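Duvgate Tabletop Teleop Set

Data card, revised 4 March 2023
Maintainers: Chiharu Sugiyama, Reinaldo Frota
Questions about the operator rig: Sota Sugawara

Summary

Duvgate is a set of teleoperated demonstrations recorded in simulation. A person drives a two-armed robot with a pair of hand controllers and moves household items on and off a table. There are more than 2,000 episodes in this release. All of them come from the Kudo simulator build kept at Zultiddale. No real robot was used for any episode in the set.

The episodes are meant for imitation learning from camera input and joint states. We have used them mostly for behavior cloning and for pretraining a grasp model that is not part of this release.

Tasks

Each episode has one task string and one operator. The operator reads the string, presses the start pedal, does the task and presses the pedal again. Task strings are short and a bit uneven, as two people wrote them. Some name an item by color, others only by kind ("move the bowl in from the edge", "pick up the apple"). We left them as typed apart from spelling fixes.

Items are dropped at random poses before the start, so a bowl can end up hanging over the table edge, and things can lie on their sides or touch each other. The operator may reset once if an item falls to the floor during setup. After the pedal press there are no resets. A dropped item stays dropped and the episode is marked failed.

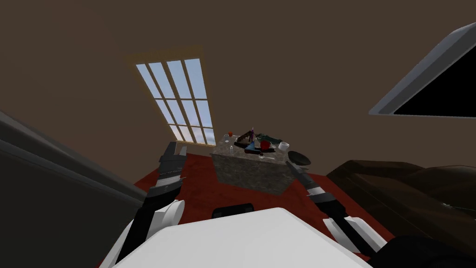

Body camera view, left gripper open, mixed items on the stone table.

Cameras

The body camera is fixed to the robot and moves with it. When the operator leans the robot the whole view tilts, and in some episodes the tilt is steep. We do not level the images. If your model needs an upright view, the body pose is logged at every step and can be used to rotate them - but you will lose the corners.

Each arm also has a wrist camera that looks along the fingers. Wrist views have far less in them than body views, and long stretches can show little more than the gripper and a bare patch of surface. Keep this in mind if you sample frames evenly, since a model trained on wrist frames alone learned very little in our tests.

Wrist and body streams share one clock. Oluf Ingvarsson rewrote the logger in March and the old offset of 40 ms between streams is gone. Episodes recorded with the old logger were shifted to match and carry the flag clock_fixed in their metadata.
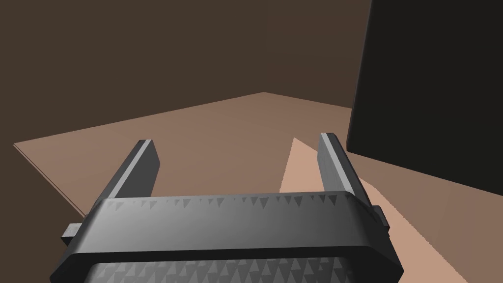

Files

Episodes are stored one per folder. A folder holds the camera streams, a states file, an actions file and a small metadata file. States are measured joint angles and finger openings. Actions are the commanded values after smoothing. Raw controller poses are included where we have them, under raw_input.

Finger opening is 0 for closed and 1 for fully open. The first release had this the other way around. Check the version field before mixing releases.

Maximum episode length is 3,000 steps. Longer recordings were cut off at that point and marked failed, even where the operator was close to done.

Known problems

- Contact on thin items is poor. Utensils sometimes slide out of a closed gripper.
- The operators differ in style. Chiharu Koyama works mostly with the right arm, and her episodes should be balanced against the others if you care about left arm use.
- In 5 episodes the end pedal was missed. These have a long idle tail, and we have not trimmed it.
- Lighting is soft and does not vary much. Do not expect good transfer to real cameras without further work.

Splits

Train and test are split by room layout, so a layout in test never shows up in train. The older split by operator is still in the splits folder under the name darell, after the machine it was made on. Please say which one you used when reporting numbers.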